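Clonby Grout and Sealant Failure Records

Last updated: 12 August 2025 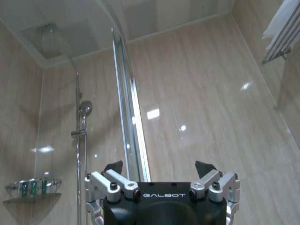 What does one row in the table stand for?
One row is one joint at one inspection. A joint inspected three times has three rows, linked by joint_id.

We use cookies to remember your display settings. Manage preferences.

Summary

The set holds 1,241 rows from 200 domestic bathrooms. Each row records joint type, sealant chemistry, age in months, and a failure code. Collection was run by Yi-chun Tse; the coding scheme is by Tsung-han Shek.

Files

- joints.csv: main table, UTF-8, comma separated
- sites.csv: one row per bathroom, keyed on site_id
- codes.txt: failure codes F0 to F7

Fields

- joint_id: string, stable across inspections
- joint_type: wall_wall, wall_tray, wall_floor, panel_trim
- chemistry: acetoxy, neutral, hybrid, unknown
- age_months: integer, blank if the install date was not documented
- width_mm: one decimal, measured at mid-length
- code: F0 (sound) to F7 (missing over half the length)

Coding notes

F2 (edge lift) and F3 (adhesion loss) were merged in version 1 and split in version 2. Version 1 rows were recoded from inspection notes. In 40 cases the notes did not settle the matter and the code is F2x. Drop these rows before comparing F2 with F3.

Mold staining is not a failure code. It is stored in the stain column as 0 or 1.

Known problems

- Joints under 12 months old are underrepresented.
- Width was read with two gauge models before February. See gauge in sites.csv.
- Chemistry is self-reported by the owner for most sites.

License

CC BY 4.0. Cite as Tse and Shek, Clonby records, version 2.

Related

- Skultum tile adhesion tests
- Hsiao ventilation logs
- Stikach tray deflection tables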